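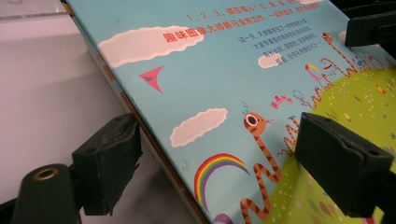
**Iestyn Voyle**
小学图书室教师，本刊参观专栏撰稿

去Trullow之前，我在学校图书室里已经修了好几年的书，所谓修，就是拿白胶和透明胶带跟散了架的童书较劲。孩子们看书看得狠，喜欢的那几本一学期能翻烂两回，书脊先裂，接着环衬和封面板分家，最后中间那一沓整个掉出来，被塞回去的时候往往还塞反了。我一直想找个地方看看，书到底是怎么装起来的，装的人又是怎么看待我这些胶带的。所以当我在一份教师通讯的角落里看到Workier装订厂夏季开放日的小启事时，当天晚上就写信报了名，还顺便问能不能带几本坏书过去。回信很短，两句话，一句说欢迎，一句说坏书请用纸袋装，别用塑料袋。

启事上写的是2024年8月，正赶上学校放假，我索性订了两晚住处，想着头一天看装订厂，第二天再去上游的Kada纸厂转转，反正两处离得不远，沿河走就到。

## 路上

到Trullow没有直达的火车，要在前一个大站换慢车，慢车只有两节车厢，车窗可以往下拉开一半，风灌进来，一车人的报纸都在响。我带了那袋坏书，外加一本打算路上看的小说，结果小说一页也没翻，因为对面坐着一对祖孙，小姑娘对我的纸袋非常感兴趣，问我里面是不是面包。我说是书，坏了的书，要送去给会修的人看看。她想了一会儿，问书疼不疼。我当老师这么多年，这样的问题仍然答不好，只好说等我问了修书的人再告诉她，可惜她们比我早一站下车，这个答案到现在还欠着。

Trullow车站很小，出站就是一条往下走的坡道，坡道尽头是河。镇子沿着河的一边铺开，另一边是草坡和几排杨树。街上的房子多半是两层，底下开店，上面住人，窗台上种着天竺葵。我住的地方叫Jitaru，一楼是面包店，二楼有几间客房，楼梯又窄又陡，拎着箱子上去要侧着身子。房间里一直有烤面包的味道，夜里也有，早上更浓。我这人睡觉本来就轻，天没亮就被楼下推烤盘的声音弄醒了，倒也不恼，躺在床上听了好一阵，后来干脆下楼，买了刚出炉的核桃卷，站在河边吃完了。想去的朋友可以记一下：核桃卷卖得快，葡萄干的那种甜得有点过，咖啡一般，茶很好。

## Workier的大门

装订厂在镇子下游那一头，从Jitaru走过去，先经过一座石桥（不用过桥），再经过邮局和一家卖渔具的铺子，看见一堵长长的砖墙就到了。我原以为会是那种有高烟囱的老厂，其实只是几栋连在一起的平房，屋顶是锯齿形的，朝北的一面全是玻璃。后来听讲解的女士说，从前的人这样盖房，为的是让车间里整天都有匀净的光，看颜色、看折痕都方便，现在虽然装了灯，老工人还是愿意把活儿拿到玻璃底下看。

进门先签到，领一张纸做的胸牌。胸牌本身就是厂里的边角料压出来的，正面写名字，背面印着参观路线，折两折可以立在桌上。这个小东西我很喜欢，回来以后一直夹在日历旁边。同一批参观的人里有带孩子的家长，有两位美术学院的学生，还有一位做乐谱生意的先生，他特别关心书能不能完全摊平，几乎每到一个工序都要问一遍。我起初觉得他问得太勤，听到后来却很感激他，因为童书也有一样的毛病，摊不平，孩子就用手去压，一压书脊就裂。

讲解的女士在厂里待了很久，嗓子有些哑，说话却很有画面。她开场就把一摞白纸放在台面上，让我们每人拿一张，先横着撕一下，再竖着撕一下。横着撕的口子歪歪扭扭，竖着撕的几乎是一条直线。她说这叫丝缕，纸浆在机器上往前跑的时候，纤维大多顺着一个方向躺下去，纸就有了脾气。装书的时候，丝缕一定要跟书脊平行，要是放错了，书打开会硬邦邦的，天一潮，整本书还会鼓成波浪。我听到这里赶紧在本子上画了个箭头，因为我给学校做的那些手工小册子，每年梅雨天都鼓，我一直怪柜子不好。

## 折页与配页

第一间车间是折页。印好的大张纸从旁边的印刷厂运来，堆在木托板上，一摞是1000张，中间夹着色纸条做记号。大纸上的页码乍看全是乱的，有的还头朝下，折过几道之后才老老实实排成顺序。讲解的女士给我们每人发了一张缩小的练习纸，叫我们自己折。带孩子的那几家折得最快，大人反倒总是在第二折的时候犹豫，我折出来的那份，第三页跑到了最后面，旁边一个男孩很客气地替我重新折了一遍，还用指甲把折痕刮得发亮。

说到刮折痕，厂里的人用的是一种扁扁的骨片，一头圆，一头略尖，握在手心里刚好。机器折的书帖当然用不着它，可是每一批书上机之前，总要先手折一份做样子，骨片就是那时候用的。女士把她自己的那片递给大家传看，中间已经磨得凹下去一块，正好是拇指的形状。我握了一下，凹处对我来说太小，得把手指收起来才放得进去。

折好的纸叫书帖，一帖一帖按顺序叠起来，就是配页。配页最怕漏掉一帖，或者同一帖放了两回。从前防错的办法很聪明，在每一帖的折背上印一个小黑块，位置一帖比一帖低一点，等所有书帖叠齐，书背上就出现一道整整齐齐的斜阶梯，哪一级缺了、哪一级重了，瞟一眼就知道。我以前拆旧书时见过这些黑块，一直当是印坏了的墨点！那天站在配页台跟前，我把学校那袋坏书里散得最厉害的一本掏出来，凑到光底下看它裸露的书背，果然有一道小阶梯，走到一半断了一级。难怪孩子们老说这本故事接不上，它少了一帖，大概从买来那天就少着，我们竟然借出去了这么多年。

## 锁线

锁线车间比别处安静，我是说人安静，机器可一点也不安静，嗒嗒嗒，像许多人一起敲木桌。书帖一张张骑在鞍形的架子上，针从折缝里穿进去，带着线出来，再跟下一帖连上。线是上过蜡的，摸起来有点涩。讲解的女士让我们凑近看，又提醒大家把围巾和胸牌收好，我赶紧把胸牌塞进了衬衫口袋。

做乐谱生意的先生在这里终于得到了他要的答案。锁线的书，每一帖都能从折缝处打开，再配上软一点的胶和合适的背衬，就能摊得很平。胶装的书把折背切掉，一页一页全靠胶咬住，便宜，快，薄书也够用，可要是给一群七岁的孩子天天翻，撑不了太久。她说得很公道，没有把胶装贬得一文不值，还说现在的胶比从前好得多，冬天不那么容易脆。我问图书室买书时怎么分辨，她教了个土办法：从书顶往下看书背，能看到一个个小拱形的，多半是锁线；看上去一刀平的，多半是胶装。再翻到某一帖正中间，找得到线，就没错了。

我把这个办法记了下来，回来试过，在书店里蹲在童书架子前面一本一本看书顶，店员过来问我是不是丢了东西。

机器旁边还留着一张手工锁线的架子，木头的，几根带子绷在上面，像一件没有弦码的乐器。参观的人可以坐下缝两针。那位美术学院的学生缝得又匀又快，我排在她后面，压力不小，第一针就扎进了自己的食指，好在书帖没弄脏。缝的时候要一面拉紧，一面顺着折缝的方向拉，要是往上提，纸就豁了。教我们缝的是一位戴老花镜的师傅，话很少，看我拉错了方向，就把手指轻轻搭在线上，往旁边带一带。我跟着他的手走了两帖，忽然觉得自己会了，他一松手，我又不会了。

## 书壳

中午之前看的最后一间是做书壳的。硬壳书的封面，里头是灰纸板，外头裱一层印好的纸或者布，四边折进去，四个角要包得服帖。包角有好几种包法，图书馆的书多用一种圆一些的，不剪掉角上的布，把多余的部分细细收成褶子，虽然厚一点，磕在地上却不容易露出纸板来。童书常常四个角先坏，我桌上每个星期都躺着几本磕白了角的，看到这里真想带一卷布回去。

书壳做好，还得跟书芯合到一起，靠的是前后两张环衬。刷胶，合上，放进压书机里，夹着木板压一夜。木板边缘镶着一道细细的金属条，刚好压在书壳和书脊之间的那道凹槽里，硬壳书能顺顺当当地打开，全靠那条凹槽，跟门的合页是一个道理。有孩子问为什么不能只压一小会儿，女士说纸板吸了胶里的水会弯，得给它时间想清楚自己要做一块平板还是一块瓦片。那孩子听得很认真，我也听得很认真。

样书陈列在走廊尽头，沿墙一排高柜子，厂里装过的书每种留一本，柜门上贴着编号，最后一格的编号是1018。年头早的那几柜大多是账簿和祈祷书，往后慢慢有了课本、食谱、地图册，童书集中在靠窗的那一段，书脊花花绿绿地挤着。我在那里站得太久，掉了队。有几本正是我小时候看过的，当年当然不会留意谁装的，现在翻到版权页，最底下一行小字写着Workier，感觉像在陌生的城里忽然听见有人用家乡话问路。

## 下午的修书课

午饭是厂里准备的豆子汤和黑面包，坐在院子里的长凳上吃。饭后大部分人参观完就散了，我报了下午的修书课，于是拎着纸袋进了一间朝院子的小屋。
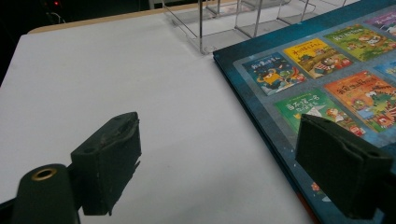

*白色的桌面，桌沿有一道浅棕色的木边。*

教课的还是那位戴老花镜的师傅。他先让每个人把带来的坏书摆出来，一本本拿在手里，打开，合上，再从书脊那头看进去。轮到我的时候，他看到了透明胶带。我先自首，说都是我贴的。他没有批评，只是把胶带发黄的地方指给我看，又用小刀试着挑起一角，底下的纸跟着起了一层毛。他说胶带上的胶会慢慢往纸里走，等它走透了，谁也请不出来。以后书页撕破了，用薄的日本纸加一点淀粉糊，顺着裂口贴，干了几乎看不见。

淀粉糊是我们自己煮的。小麦淀粉先用凉水泡开，再上小火慢慢搅，从牛奶的样子搅到半透明，盛出来晾凉，用马尾筛子过一遍。搅的时候不能停，一停就结块，屋里的人轮着搅，谁手酸了就喊一声。熬好的糊没有什么味道，摸着凉凉滑滑。师傅说放在凉处能用几天，发酸了就倒掉重煮，别舍不得。日本纸不要用剪刀剪，要拿毛笔蘸清水画一条线，顺着水线撕开，边缘就会带出细细的绒毛，贴上去以后跟原来的纸慢慢融在一起。光是练撕纸，我就练了大半个钟头，撕出来的纸条有的像河流，有的像毛毛虫。

接着学修松动的书铰。书芯还好好的，只是和书壳之间松了，拿起来晃荡，这是图书室里最常见的病。办法简单得让我惭愧：用一根细毛衣针，蘸上白胶，从书脊的空隙里伸进去，转着往里送，抽出来，再从另一头送一次，合上书，用骨片沿着凹槽压一压，夹在两块板中间过夜。胶要少，少到你觉得不够，多半就正好。我以前总是直接往里挤，挤得书页都粘成一块，有两本故事书的开头至今打不开，孩子们都是从第四页看起的。

那本少了一帖的书，师傅也看了，翻来覆去看得很仔细。他说缺的页补不出来，线和书壳倒是可以重做。我问那还值不值得修，他反过来问我孩子们还借不借。我说借，有几个孩子还自己编了中间的故事，讲得各不相同。他就笑了，替我把书帖重新理齐，教我拆掉旧线，又从抽屉里找出几张白纸，折成一帖，缝在断掉的那一级上。所以现在这本书中间有一叠空白页，开学以后我打算放支铅笔在旁边，谁愿意写谁就写。

课上到傍晚，每个人把自己的书夹进压板，写上名字，第二天来取。洗手的时候发现指缝里全是糊，干了以后一搓就掉下白屑来。走回Jitaru的路上，河上起了一点风，渔具铺子已经关门，邮局门口有人在给一辆自行车补胎。我又买了一个核桃卷，是当天最后一个，店里的人多给了我一小块掉下来的边。

## 上游的Kada

第二天上午取了书（书铰紧了，角还是白的），沿河往上走，去Kada纸厂。这一段路我推荐慢慢走，有树荫，路面铺着碎石子，隔一段有一张长椅，坐下就能看见水里的草被冲得齐齐地朝一个方向倒，我不免又想到丝缕。半路有个水闸，旁边立着79号里程石，字口里长了苔，我用手指描了一遍才认出来。

Kada的参观比装订厂简单许多，没有讲解，只在院子里放了几块牌子，再由一位工人带着大家绕一圈。这里专做环衬和水彩用的厚纸，量不大。打浆池子里的浆看着像稀粥，走过去有股潮湿的棉布味，夏天闻起来很凉快。抄纸的师傅把帘子斜着插进去，端平，前后左右轻轻晃两下，水漏下去，留下一层薄薄的白。他晃得随意，换我晃，纸的一头厚得像饼干，另一头能看见手指。工人说初学的时候都这样，做坏的纸倒回池子里搅一搅就行，一点也不浪费。我倒回去过好几次，池子很宽容。

晾纸的阁楼在最上面，要爬一道木梯。墙是活动的木百叶，推开多少，就进来多少风。湿纸一张搭一张挂在绳子上，人要弯着腰从底下过。据带路的工人说，阁楼挂满的时候有900张，那天挂得稀稀落落，有一半绳子是空的，他说天太干，纸干得急了会皱，宁可少挂些，等到11月雾气上来才是最好的时候，那时候整个阁楼都是纸，走进去说话会变闷。我很想11月再来一次，可那时正是学期中间，只能想想。

纸厂门口有个小铺，卖裁剩下的纸边，按重量算钱。我买了一大包，有米白的、灰的，还有一种掺了亚麻屑，对着光能看见细细的小棍。铺子里的姑娘问我做什么用，我说修书，她就又往袋子里添了一把窄条，说这个宽度做书脊刚好。

## 给想去的人

- Workier的开放日一年办夏季一次，要提前写信报名，下午的修书课另外报，名额少。带坏书请用纸袋。
- 车间里热，穿薄一点，鞋子要包住脚趾，长头发扎起来。
- 带孩子去很合适，折页和缝线他们都能上手，锁线机旁边声音大，小一点的孩子也许会怕。
- Kada的抄纸可以亲手试，袖子会湿到胳膊肘，带件替换的衣服。
- 从镇上走到纸厂，中途没有卖水的地方。
- Jitaru的楼梯很陡，箱子大的朋友请店里的人帮个忙，他们很乐意。

回程的慢车上我没有再遇见那位小姑娘。修书的师傅我倒是问过了，书疼不疼。他正在擦毛笔，停下来想了想，说纸应该是不疼的，不过缝线的时候最好还是轻一点。我把这句话写在胸牌背面，路线图旁边还有一点空的地方，刚好够写。

开学后图书室要清点一次，先把胶带收进最底下的抽屉，再煮一锅糊试试。教师休息室的灶台能不能借我用，我还没去问。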